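Erst rechnen, dann bestellen

Die Dezemberliste liegt noch immer an meinem Monitor, mit drei Kaffeeflecken und einer Zahl, die ich inzwischen zweimal durchgestrichen habe. Eigentlich sollte darauf nur stehen, was der Arm kostet. Tja. Inzwischen ist daraus eine Tabelle mit 42 Zeilen geworden, und der Arm selbst ist genau eine davon!

Für alle, die neu hier mitlesen: Ich möchte in unserer kleinen Werkstatt einen Roboterarm anschaffen, der Stifte aus einer Halterung nimmt und in eine Kiste legt. Langweilige Arbeit, die bei uns bisher derjenige macht, der zuletzt Kaffee geholt hat (also meistens ich).

Was alles nicht im Angebot steht

Zwei Angebote habe ich hier, eins von Britby und eins von Flutia. Britby ist beim Arm selbst günstiger, will aber den Greifer, das Netzteil und sogar die passenden Kabel extra bezahlt haben. Bei Flutia ist der Greifer dabei, dafür 14 Wochen Lieferzeit. Und dann geht es erst los: Sockel, Notaus, Schutzzaun oder Lichtvorhang, eine ordentliche Steckdose an der richtigen Wand. Den Elektriker hatte ich komplett vergessen — der steht jetzt in Zeile 9, in Rot.

Am meisten geärgert hat mich der Sockel. 1137 Euro für einen Klotz, auf dem der Arm steht! Ich habe kurz überlegt, ihn selbst zu bauen. Marlina Sembiring, die mir beim Durchrechnen hilft, hat mich am Telefon ungefähr eine halbe Minute lang angeschwiegen und dann gefragt, was mir meine Wochenenden wert sind. Gut, der Sockel wird gekauft. Ob schräg oder gerade, ist allerdings noch offen. Mit schräger Oberseite könnte der Arm platzsparend an der Wand stehen, aber die Montageplatte ist wieder eine Sonderanfertigung.

Probieren am Rechner

Bevor ich irgendwas unterschreibe, schiebe ich den ganzen Aufbau in der Simulation herum. Brornix heißt das Programm, die Lizenz kostet mich fast 14 Euro im Monat, und die sind wirklich gut angelegt. Der erste Versuch war viel zu eng, da wäre der Ellenbogen ständig irgendwo angestoßen. Jetzt sitzt der Sockel links, die schwarze Box mit dem roten Stift weiter rechts, und der Arm geht in einem schönen Bogen hinüber. Die Tür hinten habe ich mit eingezeichnet, denn durch die müssen wir ja auch noch gehen können. Über Reichweite denke ich seitdem ganz anders: Im Datenblatt ist das eine einzige Zahl, im Raum kommen all die Kurven dazu, die so ein Arm unterwegs braucht.

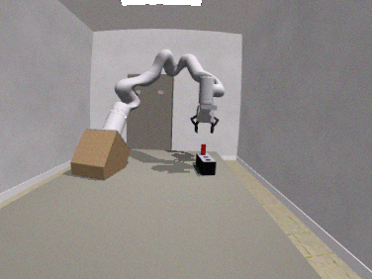

Was jetzt noch fehlt

Erstens die Entscheidung beim Greifer. Zwei Finger reichen für die Stifte, da bin ich mir ziemlich sicher, aber Erdem bietet auch Wechselfinger an, und ich bin bei Zubehör leider sehr verführbar. Zweitens der Wartungsvertrag, den ich im ersten Jahr gern weglassen würde. Marlina ist dagegen. Wir diskutieren noch.

Und drittens der Puffer! Ich hatte erst keinen eingeplant, jetzt sind es zehn Prozent auf alles, auch auf den Elektriker. Falls jemand von euch schon mal einen Arm auf schrägem Sockel montiert hat: Schreibt mir bitte in die Kommentare, was die Platte gekostet hat. In meiner Tabelle steht da bisher nur ein Fragezeichen.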